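Student Project Profile: The Two-Hand Storage Team

Published 09/08/2021 by the Office of Undergraduate Projects, Worndale Institute

The manipulation project at Worndale enters its second year this fall with a larger team and a revised set of tasks. The office spoke with Xiaoyan Tian, the faculty adviser, and Xinyi Lei, the student lead, in the Tremblay Building, where the team has worked since the spring.

The project grew out of an elective on automation. Students in that course had built a single gripper and used it to pick up blocks and cups. According to Professor Tian, the limits of the exercise soon became clear.

"One hand can do a good deal with a block," she said. "Give it a wide box with a smooth lid and the box turns, or it slides away. The students came to me and asked whether they could continue with two hands, and I agreed on the condition that they write down every attempt."

The team recorded 473 attempts during its first year. Each entry gives the object, the starting position, the names of the two students present and a brief comment on the result. Ms. Lei, a junior in mechanical engineering, said that the comments have proved more useful than the scores.

"We had 41 entries that said only 'slipped,' and we could not learn anything from them," she said. "Now the rule is that you must say which side slipped and what you think the fingers were touching at the time."

From blocks to household objects

The current task set is drawn from ordinary kitchen storage. Plastic food containers were chosen early, Ms. Lei said, for their rounded corners and clear walls, both of which cause difficulty. A student guides one gripper in each hand and brings the two in from opposite sides.

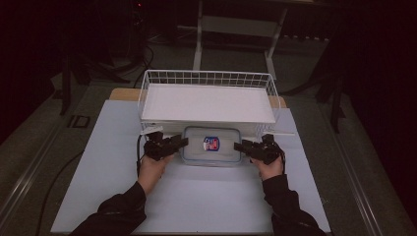
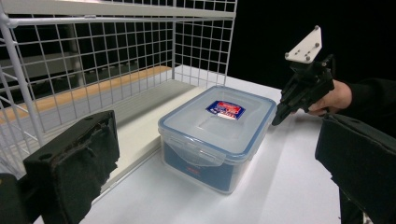

Container work with hand-held grippers and white wire storage.

Training and supervision

New members complete 3 supervised sessions before they may record attempts of their own. Professor Tian described the sessions as slow by design. Students practice the approach first, without closing the grippers, and then repeat it with the object in a different position.

"They want to go straight to the lift," she said. "I ask them to spend the first hour on the approach. Most of the errors in the log begin there."

Ms. Lei recalled that her own first session did not go well. "I kept moving my right hand before my left – I am right-handed, and I had never noticed how much I rely on it," she said.

Plans for the year

The team has set a goal of over 1000 recorded attempts by the end of the spring term. It will also present its work at the Tornotstead student exhibition, and a joint workshop with the engineering club at Womivdale College is under discussion.

Students from any major may apply. No previous experience with robotics is required, although applicants should be able to attend one evening session each week. Forms are available at the project office in the Tremblay Building.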